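Pan (home robot project)

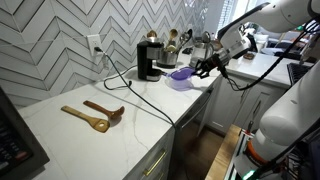
What is Pan?
Pan is a set of freely published plans for a robot arm that handles kitchen utensils and measuring tools, intended for assembly in a private home or a shared workshop.

Pan is a home-built automation project developed at Werwood, a shared workshop in the town of Carkholm. The project covers the mounting, wiring, and programming of a robot arm for light work at a kitchen counter. Its plans, parts lists, and control software are maintained by workshop members and may be copied without charge.

Background

The project began as an evening course at Werwood on the control of small motors. Course members had built several single-joint mechanisms and wished to apply them to a household task. An early proposal for a dish-loading machine was dropped when the racks of different dishwashers were found to vary too widely. The group settled on picking up, holding, and setting down common kitchen tools, and the first working arm was shown at the workshop's open evening in February.

The name was taken from the label on the storage bin in which the first set of joints was kept. It is not an abbreviation, although it has sometimes been printed in capital letters.

Construction

The plans allow for either a fully home-built arm or a secondhand commercial arm fitted with a home-built gripper. Most completed builds follow the second course. The arm is fixed to a rigid base, which may be a bench, a wall bracket, or a wheeled cart with locking casters. Builders are advised to bolt the base joint through the full thickness of the board, as wood screws have worked loose in several early builds.

The gripper has two opposed fingers driven by one motor. Finger pads are cut from sheet rubber and are meant to be replaced when worn. The published design is rated for a load of 200 grams at full reach, enough for an empty measuring cup or a wooden spoon but not for a filled kettle. The gripper assembly, with its motor and mounting plate, weighs 995 grams.

Cables run along the outside of the arm and are held with fabric ties. Slack must be left at each joint so that the cable is not pulled tight when the arm turns. A worn cable at the wrist is the fault most often reported to the project.

Software

Control software for Pan is called Prudska. It runs on an ordinary desktop or laptop computer and stores each task as a list of positions, which the builder records by moving the arm by hand. A later version added a slow mode, in which all motion is limited to 5 centimeters per second. Slow mode is required for any test in an occupied kitchen at Werwood.

Prudska does not recognize objects. A utensil must be placed within 9 millimeters of its recorded position, or the fingers will close beside the handle. Some builders mark the counter with tape for this purpose.

Safety

The plans call for an emergency stop switch within reach of the operator and separate from the computer. The arm is not to be used near a lit burner, with knives, or with glass. Children are to be kept outside the full reach of the arm while power is connected.

Use and reception

Pan has been built mainly in shared workshops, where the cost of an arm can be divided among members. Home builders have praised the clear wiring drawings and criticized the time needed to record even a short task. Werwood continues to offer the evening course, and the gripper is now assembled in its second session.

See also
Home automation
Robot end effector
Shared workshop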